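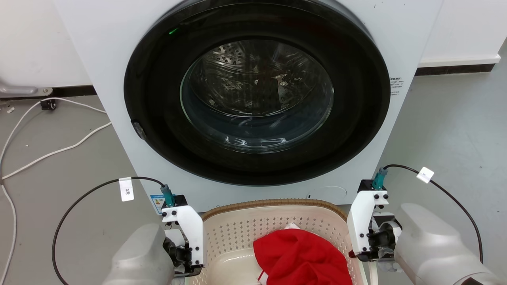 *Front-loading washer, dark items in the drum.*

# Washing Dark Cotton Without Losing the Color

Dye loss in dark cotton has two main causes: loose dye that was never fixed to the fiber, and surface abrasion that raises short, pale-looking fibers. Cold water helps with the first. Load size, cycle length and turning garments inside out help with the second. The procedure below covers both and applies to T-shirts, jeans, socks and pillowcases. It does not apply to raw denim or to anything labeled dry clean only.

## Before the first wash

Test new items for bleeding. Wet a hidden seam, press it with a white cloth for 2 minutes, and check the cloth. If color transfers, wash the item alone until a repeat test comes back clean. Dark red and indigo often need several washes.

Salt and vinegar are often recommended for setting dye. Neither fixes the reactive dyes used on most modern cotton. A commercial dye fixative can work, but only on the dye types named on its label.

## Sorting

1. Separate darks from lights and mediums.
2. Take out towels and fleece. Both shed lint, and lint shows on black.
3. Take out anything with exposed metal hardware, or close the zippers and snaps.
4. Turn everything inside out.

## Loading and settings

Fill the drum loosely, to no more than 70 percent of its volume. A packed drum rubs fabric against fabric and rinses poorly. A very small load can go out of balance during the spin.

| Setting | Value |
|---|---|
| Temperature | Cold |
| Cycle | Delicate or short |
| Spin | Low to medium |
| Extra rinse | On for new items |

Use a liquid detergent without bleach or optical brighteners. Brighteners leave a residue that reflects blue light and makes black look gray. Powder may not dissolve fully in cold water and can leave white streaks. Measure the dose by the cap. Skip fabric softener on sportswear.

## Drying

Remove the load as soon as the cycle ends. Shake each piece once and hang it inside out, away from direct sun. If a dryer is necessary, use low heat and stop while the seams are still slightly damp. Iron on the reverse side only.

## Fixing common problems

**White streaks.** Undissolved detergent. Rinse again in cold water with no product.

**Gray cast after many washes.** Usually detergent buildup. Run one wash with half the normal dose and an extra rinse. If the cast remains, the fiber surface is worn and washing will not restore it.

**Color transferred to another item.** Keep it wet. Soak it in cool water with oxygen bleach for 6 hours if the care label allows, then wash it separately. Do not put it in a dryer before the stain is gone.

*Stanisława Laskowska. Last revised Tuesday, May 13, 2025.*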